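Teaching the arm to ask before it moves

In the laboratory of the Iltosard project, in the Plarkbridge building in Flernitz, the coffee machine is louder than the robot. I came in October to talk with the researcher who leads the work on what her group calls "held instructions." She asked me to leave out her name, because four people did the work and she does not like to be the face of it.

The question of the group is simple to say. A person gives the arm an order, for instance to put one thing into another. Sometimes the order fits two places equally well. What should the arm do?

"Most systems choose one and go," she told me. "If the choice is wrong, you see it only at the end. We wanted to see the doubt at the beginning, when it costs nothing."
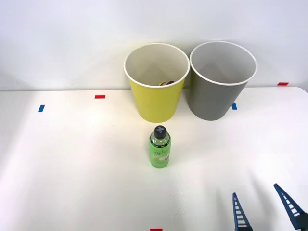 Her method compares several plans for the same order before the first motor turns. If the plans end in different places, the arm stays where it is and asks a short question. If they agree, it goes. The group made 108 trials with unclear orders, and in 20 of them the arm still moved without asking.

"I am not proud of the 20," she said. "But I learned more from these than from the others. In 16 of them the plans agreed with each other, and they were all wrong in the same way. Our method cannot catch this. When all your friends have the same bad idea, it does not help to ask one more friend."

I asked about the other four. She laughed a little. "A mistake in our software. We repaired it, but we did not take them out of the count. They happened."

Much of our talk was about placement. Every start position is fixed with tape, and after each trial the objects go back to their marks by hand. She calls this the boring half of the research. In the first weeks the group was less strict, and later they had to throw away those results. 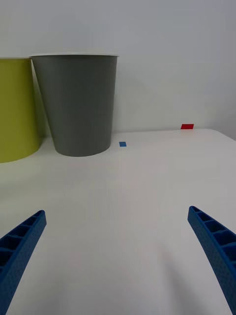

"A few centimeters change what the arm can see," she said. "Then you think your method is better, and it is only that the cup stood in a better place. I was happy for one whole afternoon because of such a cup."

The planning software, named Ibrahim, was written in the same group. It makes the plans but does not judge them, and she wants to keep these two parts separate. The next trials will use longer orders, with two steps, where the doubt can come in the middle. She does not know yet if the arm should then stop with an object in its fingers or put it down first.

"We have discussed this since the summer," she said. "I am for putting it down. The others are not."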